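Plastic Tableware in Shared Student Kitchens: Who Buys It, Who Keeps It, Where It Goes

Project report, second-year Consumption and Everyday Life module
Elin Gwynne and Arwel Yorath
2018-07-27

1. Why we did this

Our original topic was the ethics of fast fashion. So was everybody else's, and our tutor asked for two volunteers to find something different. We went back to our kitchen to think, could not find a clean bowl, and had our topic by the time we had washed one.

The question we settled on was simple enough. Students in shared houses own a great deal of cheap plastic tableware. Very little of it was chosen with care and almost none of it is ever thrown away on purpose. We wanted to know how it arrives, how it is used, who thinks they own it and what happens to it at the end of a tenancy. The reading list offered plenty on ceramics, heirlooms and the middle-class dinner table. It had one article on plastic, and that was about garden chairs.

2. What we did

We interviewed people in 12 shared houses, all within walking distance of campus because neither of us drives. Each interview took place in the kitchen and was recorded on Arwel's phone. In four of the houses we also asked the residents to keep a washing-up diary for 10 days. The diaries vary in quality. One is a model of careful observation. Another consists of the word "pasta" and a drawing of a horse.

We had planned to interview landlords as well. We wrote to several and received one reply, which reminded us that candles were not permitted.

All the houses have been given made-up names at the residents' request, so Gitine is the tall one at the top of the hill and Urnivano the one with the bad stairs. The residents of Urnivano chose theirs and would like it known that it means nothing.

3. How it arrives

We expected people to say they had bought their bowls and cups. Most had not. The commonest answer was "it was here", followed by "my mum". Parents turn out for moving-in day with a box of things they have wanted rid of for years, and it is a hard moment to refuse anything. One resident at Gitine had been given a full picnic set for a house with no garden.

Buying happens later, usually before a party and usually in a hurry. The shop named most often was Plastport, the discount place by the bus station, where everything is sold in colours that would be rejected for a child's bedroom. People spoke of it with some affection. Nobody could remember going in for a bowl and coming out with only a bowl.
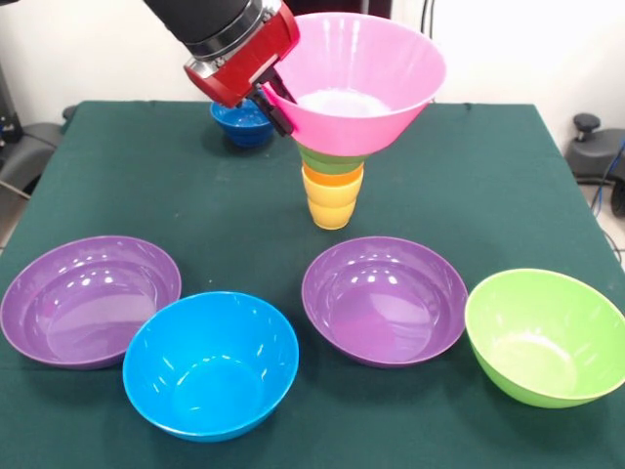 Party buying matters because it is done for a crowd and then has to be stored by a household. A cupboard that suits the people who live there has to hold what was bought for their guests. Stacking is the usual answer, and stacking has its own problems. Things that nest well tend to stick together, and things that do not nest are put on top, where they wait for somebody to open the door.

We asked residents to show us the hardest item to put away. This produced the liveliest parts of the recordings. At Urnivano there was a colander that had never been in a cupboard at all and lived on the boiler.

4. Whose is it?

Ceramic mugs had owners. Everyone could say whose was whose, and using the wrong one was treated as a small crime. Plastic was different. It was spoken of as belonging to "the house", even when the person who had paid for it was sitting in front of us.

Jenkins, a third-year at Gitine (surname only, his choice), put it best: "If it's china you ask. If it's plastic you just eat."

Colour did complicate this. In several houses, residents had drifted into having a colour each without ever discussing it. The arrangement held until somebody new moved in and took the blue one. We were told about one such case from the previous December, and the two people involved gave us such different accounts that we have left both out.

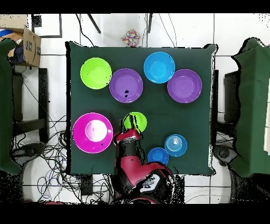 Fig. 2. Bright plastic bowls on a dark green cloth.

Size mattered too, though less than we thought it would. Large bowls were nearly always described as being for salad. According to the diaries, they were used for crisps, for cereal when everything else was dirty, and once for soaking a foot.

5. Where it goes

We asked everyone what they would do with their plastic tableware when they moved out. The answers were charity shop, recycling, and "leave it". We then went back after the end of term to the houses that would have us. It had been left. In fairness, several people had put theirs in a bag first.

The landlord or the next tenants then inherit it, and the next set of interviews would presumably begin with "it was here". We think this is our main finding. The stuff does not move out with anybody. It belongs to the building, like the damp.

6. What went wrong

Interviewing in kitchens was a good idea for the material and a poor one for the sound. On one recording the most audible participant is a kettle. We also knew people in too many of the houses, which made them relaxed but also rude, and one interview was mostly about a loan Arwel had forgotten.

The diaries should have been shorter. After the first few days people either stopped or began writing to entertain us, and we have tried not to quote too heavily from the second group.

We did not weigh, measure or test anything, and we cannot say how long a plastic bowl lasts. None of our residents had ever seen one wear out.

7. Thanks

To everyone who let us look in their cupboards, and to the author of the washing-up diary with the horse, which has been kept. The interview transcripts are in the appendix, with the section about the loan removed.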